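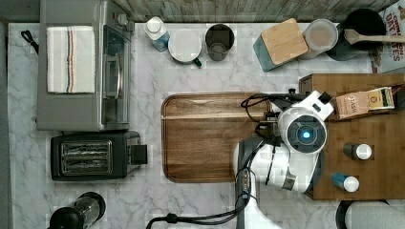 Speaker notes – Planning a kitchen automation purchase
Aarti Agarwal, Branisberg

Slide 1. Opening
Introduce myself. I run equipment planning for the test kitchens at Branisberg. Sunita Tripathi did the costing and will take the finance questions at the end.
Say up front what the talk covers: how we put together a budget for robot arms at counter height, what we left out the first time, and what we would ask a vendor now.

Slide 2. Where we started
The request came in as one line: "two arms, for counter work." It had a price next to it, and the price was for the arms only.
We sent it back. Ask the room how many have approved a request like that. Wait for hands.

Slide 3. What the arm has to share space with
A kitchen counter is already full. Toaster oven, toaster, canisters, spice jars, cutting board, cords. The arm works over and between all of it.
Measure the free counter first, then look at reach. We did it the other way and had to change the mounting plan at the Akport site.
Mention cable routing. Arm cables and appliance cords end up near each other, and the quote from Shakya did not include clips, sleeves or extra outlets.

Slide 4. The full cost
Show the chart. Leave it up for a minute.
Arm and controller came to 55 percent of the first-year total. Grippers, spare fingers, mounts and electrical work were the next block. Staff time was the rest, and it was the line we had guessed at.
If somebody asks for the dollar figures, Sunita has them by site. Do not quote them from memory.

Slide 5. Grippers
Budget for more than one type. A spice jar, a mug handle and a wooden spoon ask for different things from the same fingers.
We priced two options from Astier. The cheaper one was fine for boxes and jars. Tell the mug story only if we are on time.
Fingers are a consumable. Put them in the operating budget, or you will be explaining a capital request for rubber pads.

Slide 6. Lease or buy
We leased at Akport and bought at the main kitchen. The lease cost more per month than we liked, but it let us return one arm when the layout changed.
Read the clause on food areas. One contract voided service coverage if the arm was used near an oven. Ours was rewritten after three emails.

Slide 7. Time
Allow up to 40 working days from delivery to regular use. The vendor's plan said 20. Most of the gap was waiting for the electrician and for the safety review – both can be booked before the arm ships.

Slide 8. Questions for the vendor
What is the reach with the gripper attached?
Who pays shipping on a repair?
Is there a loaner, and how soon?
What does the software cost in year 2?
Can the surfaces be wiped with our cleaner? Bring the product sheet.

Slide 9. Next round
Our next request goes in this November. It covers one more arm and a replacement controller, with installation as its own line.
Hand over to Sunita. The spreadsheet template is on the sign-up page – repeat the address for people at the back.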